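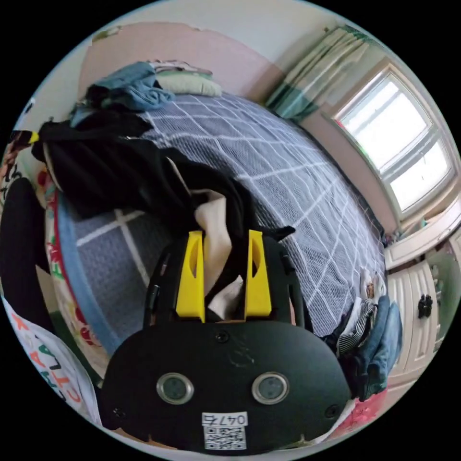 Chapter 15
The Player's Pockets: Designing Inventories

Before we start, open whatever game you're playing at the moment and look at what you're carrying. I mean it, go and look, I'll wait. If you're anything like me there's a healing potion you've been saving since the opening hour, a key to a door you can't remember, and far too much string.

I've been designing games long enough to have worked on good inventories and terrible ones, and the worst by a mile was mine. The game was called Gravthorpe, a quiet little exploration game about a drowned village, and we shipped it with 129 different items you could pick up. I was so proud of that number! I put it in the store description. What I hadn't done was sit down and ask what a player would do with a bent spoon, a straight spoon and a spoon with initials on it, all of which looked the same at icon size.

Gladys Koech ran our playtests back then, and one afternoon in November she put me in a chair behind a tester and told me to keep my mouth shut. The tester found the lighthouse (which I'd spent ages on, there was a whole thing with the lamp and the birds) and walked in and walked right out again because her bag was full. She spent the rest of the session on the lighthouse steps, dropping things and picking them back up. She never went upstairs. I went home and cut most of the spoons.

So this chapter is about bags, pockets, chests, backpacks, stash boxes and every other place a game lets you put stuff. We covered the economy side of items in the last chapter, what things cost and where they come from, and I'm going to assume you've done the shop exercise. If you haven't, you can still follow along, but you'll want it done before you get to the project at the end.

What we mean by an inventory

I use the word loosely. For our purposes an inventory is any set of things the game remembers that the player has. A grid of squares is an inventory. So is a list of spells, a wallet with a single number in it, and the row of recipes on the side of a cooking game. Some of these have a limit and some don't, and whether to have one is usually the first argument a team gets into.

I've heard it argued very well from both sides. Musyoka Shemweta, who was lead designer on Vimska while I was doing its menus, wanted a tight limit. Vimska is a game about crossing a mountain range on foot, and he thought that choosing what to leave in the snow was the whole point of it. You'd stand there with a rope and a lantern and room for one of them, and whatever you picked, you'd be thinking about the other one for the next hour. I think he was right, for that game. Players wrote to us about the things they'd left behind, and some of them were still pretty sore.

Then we all moved over to Illside, a farming and village life game, and somebody copied the bag across from Vimska without giving it much thought. Oh, it was awful. You'd have a lovely morning picking pears and then a message would pop up telling you the bag was full, and you'd trudge back to the house, and by the time you got back to the orchard the light was going. Same bag, same number of slots, and in Illside it felt like doing chores for somebody who didn't like you very much.

Ah-rin Han fixed it in two steps. First she made fruit and vegetables stack, so all your pears sat in one slot. Then she put a basket at the edge of each field that sent whatever you dropped in it straight to the barn. The bag still had a limit (you couldn't carry a plow and a beehive at the same time) but people stopped bumping into it every few minutes. I still use her version as my starting point whenever I work on anything cozy.

Three kinds of friction

I'm going to talk a lot about friction in the coming pages, meaning anything that slows the player down between wanting an item and using it. With inventories I sort it into carrying friction (can I take this?), finding friction (where did I put it?) and using friction (how many buttons is this going to be?). They get mixed up all the time. A team hears "the inventory is annoying" and makes the bag bigger, when the player could carry plenty already and just couldn't find the torch. A bigger bag makes that worse!

When you watch somebody play, try to write down which kind you're seeing. It's harder than it sounds, and you'll change your mind halfway through a session. That's fine, cross it out and keep going.

What's in this chapter

We'll begin with limits: slots, weight, shape, and the odd cases like hunger games where the food is also the clock. After that comes sorting and searching, with a long look at Mutiso, a detective game whose evidence drawer sorts itself by who the player last talked to. I love that drawer and I've tried to copy it twice without getting it to work, so I asked Mwende Mwakyusa, who built it, to go through her early versions with us. Her notes are in the middle section along with her paper sketches. The last part covers hotkeys, quick menus and controllers, and it has the most exercises.

You'll need graph paper, scissors and a friend who's willing to be bossed around.

Warm-up

Pick a game you know well and list every place it stores something for the player, including the ones that don't look like storage. Choose one and double its limit on paper. Write a page on what the player would stop doing. Bring the page with you, because we'll be using it in the first section.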